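Robel Moges
Posts from the Arkik open day, Borkthorpe

Spent the day at the Arkik open day in Borkthorpe, Sun 30 August. I said I would write it up for those who couldn't get a ticket, so this will be a longish thread. I don't work for them and I paid my own bus fare.

The building is the old Brilholm bakery behind the station. They have had it since April. Ground floor is the workshop, upstairs is desks and a kitchen. They let in 302 people over the day in groups, with a sign-in sheet and a sticker for your coat.

First stop was the packing line. It is a small arm from Bezerra on a steel bench, putting jars into cardboard trays. It was slower than I expected. The woman running it said they had turned the speed down because of the children at the rail, and that on a working day it goes at full rate with the cage shut.

It stopped twice while we stood there. Both times she pressed a button, moved a tray by hand and set it going again. No fuss made about it. A man next to me asked if it always did that and she said yes, most mornings, until the trays warm up and stop curling.

Second stop was the one I had gone for, the simulation room. Two big screens, two rows of chairs, a fan. They teach the arms small desk jobs in simulation first and only try them on the real bench once the numbers look decent.

The job they were showing was marker in cup. One cup, one marker, a table. The arm has to pick the marker up, bring it over and let go so that it ends up inside. It sounds like nothing. They had run it 1,518 times in the past week and put the results on a sheet by the door.
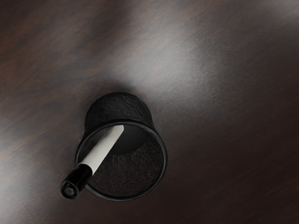
Marker in the black cup, seen from almost straight overhead. Simulated table, dark wood.

The marker can lean any way it likes as long as it is in the cup. Somebody in our group thought it ought to have to stand up straight, and the presenter said they had tried asking for that and it made the scoring a misery. Leaning counts.

Black cup on a dark table is one of their harder settings. They also have a pale table and a few other cups. The presenter said the rim is the part the software loses first, and if it loses the rim it lets go of the marker in the wrong place – usually just short.

They change the light between runs as well. Glare on the table top is put in on purpose. On the real bench there is a window to the left and they got tired of pulling the blind down every afternoon.

Question from the back about how long a run takes. Answer was that they do them in batches of 300 overnight and look at the results over breakfast. Failed runs get watched by a person. Good runs mostly don't, apart from a handful picked at random.

I asked what happens when the marker goes in cap first. It is scored the same as tip first. They did have a separate version where the cap had to be uppermost, but it was dropped in the spring and might come back.

Third stop was the real bench, doing the same job with a real cup. Our group got four tries. Three went in. On the other one the marker hit the rim and rolled on to the floor, and a boy of six or so was allowed to fetch it, which was the best part of his day by the look of him.

Upstairs there was tea and a talk on jobs. They have 11 staff and want two more, one for the workshop and one for testing. The testing post needs no degree. Ask them for the details as I didn't take a leaflet.

Practical things for next time. The lift was working. The toilets are on the ground floor past the coats. The 132 bus stops right outside but only once an hour on a Sunday, so check the return before you go in. I didn't and walked back to the ring road.

They are planning another open day in the spring, no date yet. Someone asked me whether it is suitable for under-fives – the packing line yes, the simulation room is a lot of sitting still.

Last updated: the evening of the visit
Contact Robel Moges | © Robel Moges | Back to top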